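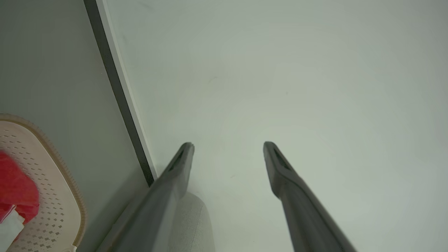

A small dark scuff on a pale surface.

Why do walls get marks on them?

Paint on a wall is a very thin layer. When something rubs against it, one of two things can happen. The thing may leave a bit of itself behind, the way a crayon does on paper. That is a scuff. Or it may dig into the paint and take some away. That is a scratch. 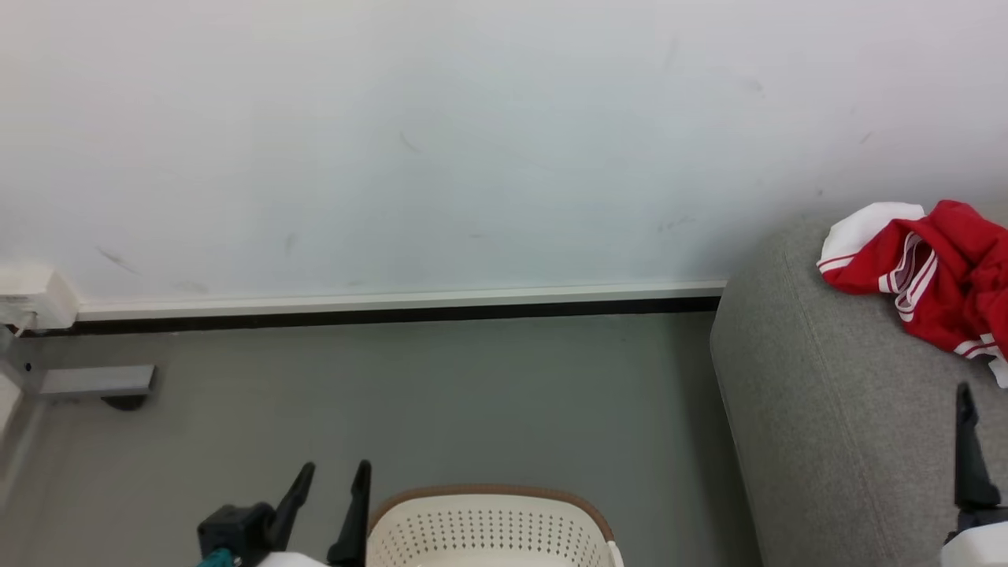 The bottom of a wall gets a lot of bumps. Shoes, brooms and chair legs all move around down there, so many rooms have a strip along the base of the wall. Between this wall and the gray floor, you can find a black strip with a long off-white one just over it. The white one starts at the socket box. A long, hollow cover like this is called trunking, and it is made to hold wires. Marks can still turn up higher on the wall — there are several on this one.

Soft things rub too. The back of a sofa can leave a smudge if it is pushed against the paint many times. Hands leave smudges because skin has a little oil on it, and dust sticks to oil. 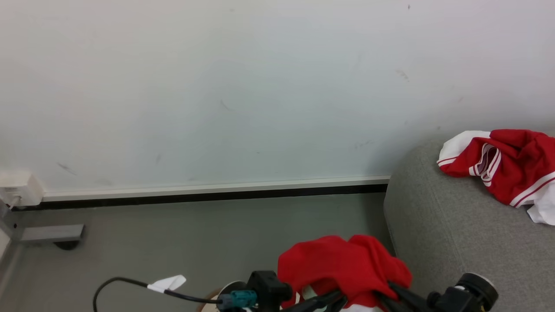
Some marks come off easily. Ask a grown-up first, then try a soft, damp cloth. Rub gently in small circles. Stay away from sockets and plugs — water and electricity are dangerous together.
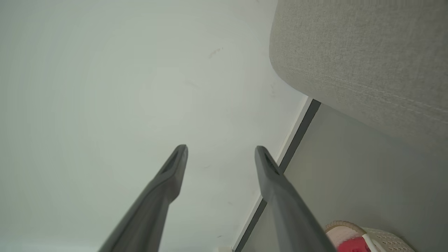 A scratch will not wipe away, as the paint there is gone. A grown-up can fill a deep one with paste, let it dry, sand it smooth and paint over it.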